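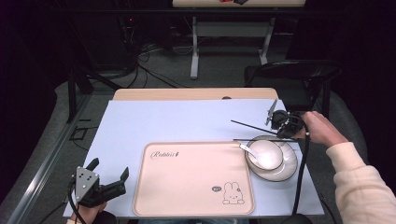 Where do the chopsticks go when you set a place with a bowl and saucer on one side and a placemat that is too small for all of it?

Lay them flat, side by side, just above or just below the bowl, with the tips pointing left if the person eating is right-handed. The spoon can stay in the bowl or lie on the saucer.

Table & Kitchen > Setting the Table > Chopsticks

Sylvie Chan
I set mine below the bowl, nearest the diner, because that is how my mother did it and she is not open to debate. Above the bowl works too on a narrow table – sleeves stay out of the soup. Get a chopstick rest if yours roll. I bought a pack of 30 from Skellis and have so far hosted dinners for four.

Norkberg41
just put them on a napkin, its dinner

Enik
Both fine. One thing to avoid is standing them upright in a bowl of rice, which looks like incense at a funeral and will get you a talking-to from somebody's grandmother. Also, if the placemat has a cute picture on it, leave the picture showing and park the bowl next to the mat. Kids will eat slightly more if the animal is watching. My nephew would not, but he is a hard case.

Contact us | © Norkberg Household Help | Back to top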